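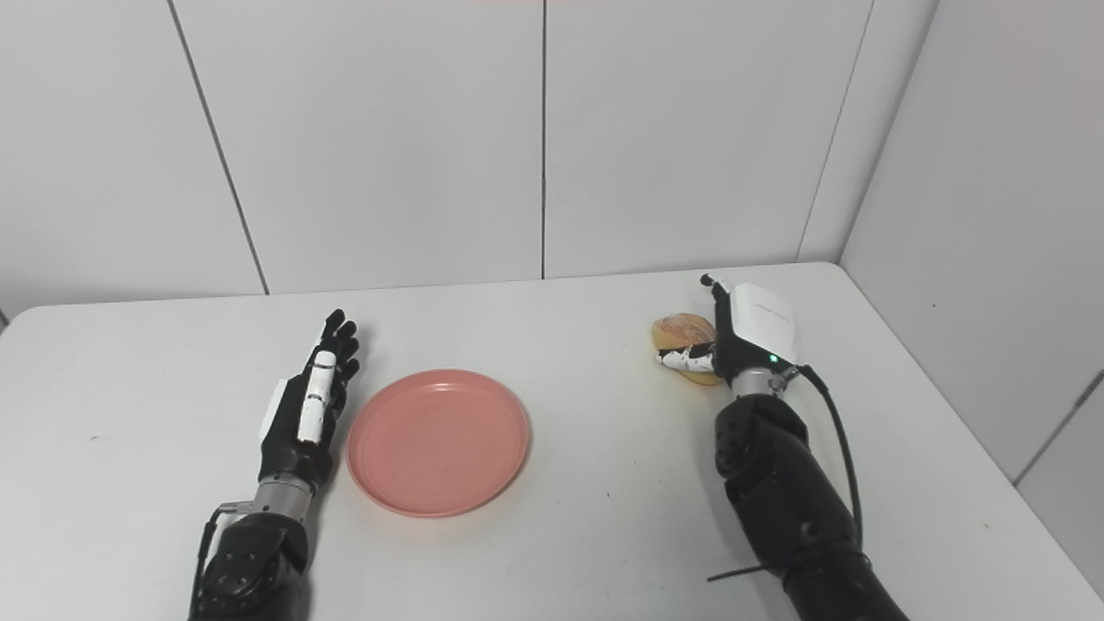
Tekance Backwarenkorpus

Deutschsprachige Rezepttexte und Produktbeschreibungen aus dem Bereich Brot und Kleingebäck, bereinigt und mit Zutatenangaben versehen.

Inhalt

Der Korpus umfasst 3853 Einträge. Davon sind 1454 vollständige Rezepte mit Mengenangaben, der Rest sind kürzere Produkttexte, wie sie in Sortimentslisten von Bäckereien stehen. Jeder Eintrag liegt als eine Zeile in korpus.jsonl, Kodierung UTF-8.

Felder

id: laufende Nummer, stabil über alle Versionen
titel: Bezeichnung wie in der Quelle, Schreibfehler bleiben erhalten
text: Fließtext ohne Zeilenumbrüche
zutaten: Liste, leer bei Produkttexten ohne Angabe
gruppe: eine von 4 Gruppen (Brot, Brötchen, Feingebäck, Sonstiges)
region: Freitext, oft leer

Herkunft

Die Rezepte stammen aus der Sammlung Peltetti, die Produkttexte aus den Sortimentslisten von Chacko. Beide Quellen haben der Weitergabe zugestimmt. Anschriften und Telefonnummern wurden entfernt.

Aufbereitung

Mengen sind auf Gramm und Milliliter umgerechnet. Angaben wie „eine Prise“ oder „nach Gefühl“ stehen unverändert im Feld zutaten. Doppelte Einträge wurden über den normalisierten Text gesucht und gelöscht. Regionale Namen (Semmel, Schrippe, Weckle, Rundstück) wurden nicht vereinheitlicht, für die Suche liegt synonyme.csv bei.

Bekannte Probleme

Bei 73 Einträgen fehlt die Backtemperatur, obwohl eine Backzeit angegeben ist. Ober-/Unterhitze und Umluft werden in älteren Rezepten nicht unterschieden. Allergenangaben sind unvollständig und dürfen nicht zur Kennzeichnung von Lebensmitteln verwendet werden. Süddeutsche Texte sind deutlich überrepräsentiert.

Verwendung

Zum Einlesen genügt ein JSON-Parser. Das Skript pruefen.py kontrolliert Feldnamen und Gruppen und schreibt Abweichungen nach fehler.txt. Getestet wurde mit der Werkzeugsammlung Tarkia.

Lizenz

CC BY 4.0, Namensnennung „Tekance Backwarenkorpus“. Korrekturen bitte mit id und Feldname melden. Die nächste Version ist für Oktober vorgesehen.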